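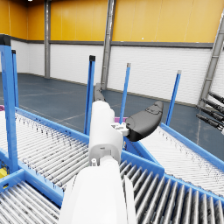

릴텍(Rilteck) 원격 교시 키트 RT-210

로봇 팔에 작업을 직접 보여 주고 그 동작을 기록하는 장비입니다. 작업자가 핸드 컨트롤러를 움직이면 팔과 그리퍼가 그대로 따라 움직이며, 관절 각도, 그리퍼 개폐량, 손목 시점 영상이 하나의 시연 파일로 저장됩니다. 실제 팔과 시뮬레이션 팔에 같은 컨트롤러를 연결합니다.

구성품
- 핸드 컨트롤러 1개(오른손·왼손 겸용)
- 풋 스위치 1개(기록 시작/정지)
- 제어 박스 및 전원 어댑터
- 컨트롤러 케이블 12 m
- Salinas 시뮬레이션 소프트웨어 1년 사용권

주요 사양
기록 주기: 30 Hz
컨트롤러 무게: 210 g
연결 방식: 유선 이더넷
지원 그리퍼: 두 손가락 평행형, 곡면 손가락형
교시 방식: 원격 조종, 직접 교시(팔을 손으로 잡고 이동)

직접 교시
토크 감지 기능이 있는 팔에서 쓸 수 있습니다. 풋 스위치를 밟고 있는 동안 팔의 중력 보상이 켜지고, 발을 떼면 그 자세에서 멈춥니다. 그리퍼 개폐는 컨트롤러의 검지 버튼으로 합니다. 두 방식으로 만든 시연은 파일 형식이 같아 한 데이터 묶음에 넣을 수 있습니다. 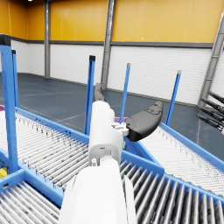 Salinas에서는 설비를 멈추지 않고 원격 조종을 연습할 수 있습니다. 물류 라인 장면을 불러온 뒤 컨트롤러를 연결하면 손목 시점 화면이 열립니다. 시점은 팔을 따라 움직이므로 처음 쓰는 작업자는 고정된 기준물을 하나 정해 두는 편이 좋습니다. 이 장면이라면 컨베이어 프레임에서 올라온 파란 기둥이 쓰기 쉽습니다. 검은 곡면 손가락과 기둥의 간격을 보면서 천천히 접근하고, 손가락이 파란 측면 레일에 닿지 않도록 높이를 먼저 맞춘 다음 옆으로 이동하십시오. 짙은 회색 손가락은 흰 손목에 일부 가려지므로 보조 시점을 함께 켜는 것을 권장합니다.

시연 기록 순서
1. 팔을 시작 자세로 보냅니다.
2. 컨트롤러를 편한 위치에 들고 영점 버튼을 누릅니다.
3. 풋 스위치를 한 번 밟아 기록을 시작합니다.
4. 작업을 끝까지 수행합니다. 중간에 멈춘 구간은 편집 화면에서 잘라낼 수 있습니다.
5. 풋 스위치를 다시 밟고 저장 또는 폐기를 선택합니다.

사용자 의견
"영점을 다시 잡는 데 시간이 걸리지 않아 교대할 때 편합니다. 케이블은 조금 더 부드러웠으면 합니다." (Hanane Berrada, Urent 공정기술팀)

주문 정보
가격: 2,158유로(부가세 별도)
별매품: 보조 시점 카메라, 컨트롤러 거치대
로봇 팔과 그리퍼는 포함되지 않습니다.
제품 문의: Maj-Britt Brekke, 릴텍 기술영업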